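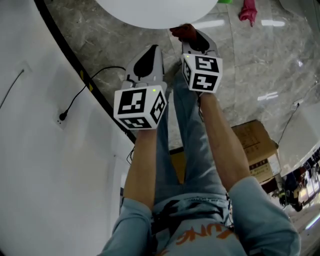

Home Tips > Floors > Tile and Grout

Cleaning a Tile Floor Without Leaving a Film

A tile floor that looks dull right after mopping usually has cleaner dried onto it. Most floor cleaners are sold as concentrates, and most people pour in too much. The extra stays behind when the water dries, picks up dust from shoes and socks, and within a day or two the floor looks as if it had never been mopped. Adding more cleaner the next time makes the film thicker.

The steps below are for glazed ceramic and porcelain tile, including the kinds printed to look like marble. Real marble and other natural stone need a cleaner marked safe for stone. Vinegar and lemon juice will etch marble, and the dull spots they leave can't be mopped away.

Finding out whether you have a film

Pick a spot near the stove or the back door and wipe one tile with a clean white cloth and plain warm water. Dry it with a second cloth. If that tile is now shinier than the ones next to it, you have a film. If it looks the same, the glaze may be worn, and cleaning won't change it much.

Taking the film off

Sweep or vacuum first. Go along the baseboards with the crevice tool and pull the chairs out of the room. Grit that stays on the floor turns to mud in the grout lines once the mop reaches it.

Fill one bucket with warm water and a cup of white vinegar to the gallon. Fill a second bucket with plain water. Work in sections you can reach without stepping on the wet part, starting at the far wall. Wet the section, leave it for five minutes, scrub with a nylon brush or a white pad, and pick up the dirty water with a mop or old towels. Rinse the mop in the plain bucket and go over the section again. Dump the rinse water when you can't see the bottom of the bucket.

Don't use vinegar on unsealed grout week after week. Once to strip a film is fine if you rinse well. Never mix it with bleach or with any product that contains bleach, and don't follow one with the other on the same day.

A badly coated kitchen may need two rounds. Kenneth Aitken wrote in to say his took three, and that the previous owners had left a half-full jug of acrylic floor finish under the sink. If the film peels or turns white and gummy when wet, it's a finish and needs a stripper made for that purpose.

Weekly mopping

Use a flat microfiber mop. String mops hold a lot of dirty water and tend to leave it in the grout lines, which are lower than the tile. Keep four or five pads on hand and change to a clean one as soon as the first looks gray. Wash pads without fabric softener, which coats the fibers and makes them smear.

For the water, a few drops of dish soap in a gallon is plenty. If you prefer a bottled cleaner, measure it with a spoon and start at half of what the label says. The floor should feel like glass under a bare foot when it dries. If it feels tacky, cut back again.

Grout

Grout darkens in the walking paths first. Make a paste of baking soda and water, spread it along the lines with an old toothbrush or a narrow grout brush, let it sit ten minutes, scrub, and rinse. Don't use a wire brush. It scratches the glaze at the tile edges and leaves bits of metal that rust.

If the paste doesn't move the stain, try oxygen bleach powder dissolved in hot water. Pour it on so it stands in the lines, wait 15 minutes, scrub, and rinse twice. Give the grout two full days to dry before sealing. A penetrating sealer is put on with a small brush or an applicator bottle, and whatever gets on the tile has to be wiped up before it dries. To test an old seal, put a drop of water on the grout. A drop that sits up means the seal is good. A dark spot means it's time.

My own kitchen has 226 tiles, and I seal it in two sessions. One small bottle does the whole room with some left over for the bathroom.

Table and chair marks

Black scuffs come off with a dry pencil eraser or a clean tennis ball rubbed over the spot. Gray metal marks from chair legs need a little cream cleanser on a damp cloth. Rub lightly, then rinse.

Felt pads stop most of this, but they collect grit and should be checked every couple of months. Turn the chair over, pull off the old pad, clean the glue from the foot with rubbing alcohol, and let it dry before sticking on the new one. For a heavy table, have someone lift one side while you do the other. Nail-on pads hold better than stick-on ones if the legs are wood.

While you're down there, wipe the underside of the tabletop edge. Hands touch it every day and it hardly ever gets washed.

Doorways

Most of the grit on a tile floor comes in through one door. A rough mat outside and a washable one inside will do more than an extra mopping each week. Shake the outside mat whenever you take the trash out. If the next room or the garage has a bare concrete floor, sweep that too. Concrete that was never sealed sheds a fine dust, and it travels on shoes.

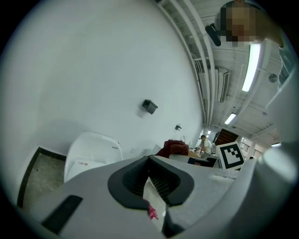
Amna Tanoli writes that sealing the concrete on the other side of her kitchen door made the biggest difference of anything she tried. She had been mopping the kitchen every other day and the dust kept coming back in a gray strip three tiles wide. She swept and washed the concrete in August, let it dry for a week with a fan going, and rolled on two thin coats of water-based sealer. She now mops once a week. She adds that the sealed floor is slick when wet, and she put down a rubber mat at the step.

The slickness is worth planning for. Most hardware stores carry a fine grit that can be stirred into the second coat. Try it on a small patch first, as too much makes the floor hard to sweep.

Drying

Floors that air-dry in hard water areas get spots. Run a dry microfiber pad over the tile as the last step. It takes five minutes in an average kitchen. An open window helps too, and mopping after supper means the floor is left alone until morning.

Store the mop with the head up and the bucket upside down. A pad left damp in the bucket will smell by the next day, and the smell goes onto the floor.

More in Floors
Getting Candle Wax out of a Rug
What to Do About a Loose Tile
Squeaky Stairs: Fixing Them from Above
Choosing a Mat for the Back Door
Old Paint Drips on Concrete
How to Replace a Strip of Baseboard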